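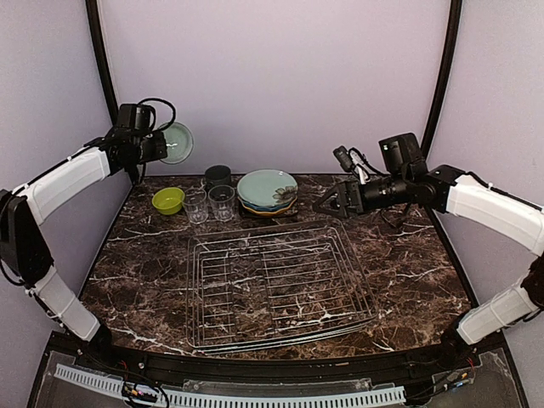 Dishware, also called tableware or simply "the dishes" in most homes, is the general name for the plates, bowls, cups, and serving pieces from which food is eaten or passed around a table. The word is used loosely. Some people include glasses and pitchers, others leave them out, and in a good many households it means whatever happens to be waiting beside the sink. Knives, forks, and spoons are normally counted separately as flatware or cutlery, although shops have a way of shelving everything together.

Materials

Most everyday dishes are made of fired clay. Earthenware is fired at a fairly low heat and stays a little porous beneath its glaze, so a chipped piece can soak up water and stain. Stoneware is fired hotter and is heavier and tougher — the sort of plate that lands on the table with a comfortable thump. Porcelain is finer and whiter, and a thin piece held up to a window will let some light through. Glass, enameled steel, wood, and melamine are all common too, the last of these being a favorite for picnics and for families with small children. Melamine is light and hard to break, but it should be kept out of the microwave.

Shapes and sizes

A dinner plate is usually ten or eleven inches across, a salad plate seven or eight, and a bread plate a little smaller again. The coupe plate has no separate rim and curves up gently toward its edge, while the rimmed plate has a flat or slightly raised border, which gives the thumb somewhere to rest and keeps gravy from wandering. Shallow bowls, sometimes sold as pasta bowls, fall somewhere between the two and have become many people's favorite dish for nearly everything.

Color

Plain white has never gone out of fashion, and it has the great advantage of being easy to replace. Soft greens, creams, and blues are also well liked, particularly for kitchens where the dishes live on open shelves. The Birnitz pottery was known for its pale glazes, and its pattern book listed 333 shapes, among them a covered butter dish and 6 sizes of pudding bowl. The Vonden line, made for cafés and boarding houses, was plainer and a good deal thicker at the edge. Collectors of either should expect the color to differ slightly from one firing to the next, and many would say that a shelf of not-quite-matching greens is a pleasure in itself.

Storage

Plates may be stacked flat or stood on edge in a rack. Stacking saves room, but the unglazed foot of one plate can scratch the face of the one beneath it, and for good china a circle of felt or a paper napkin between the pieces is a sensible habit. Standing plates in a row makes it much easier to take one out without lifting the rest. Wall-mounted racks of this kind were once a regular feature of farmhouse kitchens around Mazurek, where the larger ones held 60 plates, and they often hung directly over the sink so that the dishes could drip where they stood.

Washing and care

Modern glazed dishes generally go through the dishwasher without complaint. Pieces with metallic bands or hand-painted decoration over the glaze should be washed by hand in warm water with a mild soap. Gray marks left by cutlery are usually traces of metal and come away with a paste of baking soda and a soft cloth — a little patience helps. Very cold dishes should not be set straight into a hot oven, and any dish with a crack running through it is best retired from the table. It may still have many good years ahead of it under a flowerpot.

See also
Bosley pattern (china)
Dish rack
Flatware
Place setting
Plate rail
Stoneware glazes

Categories: Tableware | Kitchen and dining | Household ceramics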